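Keeping Leftovers Longer: What We Learned About Food Waste in Shared Student Kitchens

Final project report, submitted 12 May 2023

When we started this project last August, our plan was to study food waste across the whole of Kemham, dining halls and all. Our adviser very kindly let us talk for a good long while before suggesting that we might want to pick something smaller. So we settled on the shared kitchens in Plullholm, the residence where most of us had lived at one time or another and where we had all, I'm sorry to say, thrown away a fair amount of perfectly good rice.

We asked 30 residents to keep a food diary for 4 weeks. Every time they threw something out, they wrote down what it was, what it weighed on the kitchen scale, and why it was going in the bin. We had worried that people would get tired of it by the second week, but they were wonderfully patient with us, and quite a few wrote long notes in the margins that turned out to be more useful than the columns we had so carefully drawn up.

The first thing we noticed was how much of the waste had already been cooked. We had expected slimy lettuce and forgotten bread (and there was plenty of both), but pasta, rice, soup and beans came up again and again. People cooked a big pot, ate one bowl, and put the rest in the refrigerator with a plate balanced on top, or with nothing on top at all. A few days later it had dried out or picked up the smell of somebody's onions.

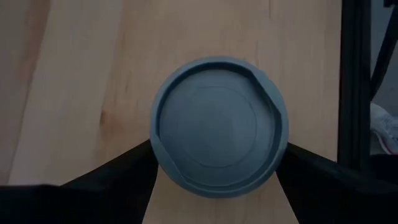 Department of Nutrition and Household Studies, Kemham

For the second half of the project we gave each kitchen a set of round storage containers with lids, a roll of masking tape and a marker, and asked everyone to write the date on anything they put away. We also cleared one shelf in each refrigerator and labeled it "Eat Me First." I can't take credit for that name, which came from a resident, but it stuck, and by the end people were using it as a verb.

The weights went down in 6 of the kitchens. The most dramatic change was in the top-floor kitchen, where cooked food in the bin fell by 1220 grams between the first week and the last. We would love to say the containers did it, but the residents there had also started eating together, and we had no way of separating one from the other.

If we were to run the project again, we would begin the diaries before classes get busy, and we would ask about shopping habits too. Several people told us they bought large bags because the small ones cost nearly as much, and we think there is a whole other report hiding in that remark.

Our warm thanks go to everyone in Plullholm who weighed their leftovers for us. The blank diary sheets are in the department office for any group that would like to use them.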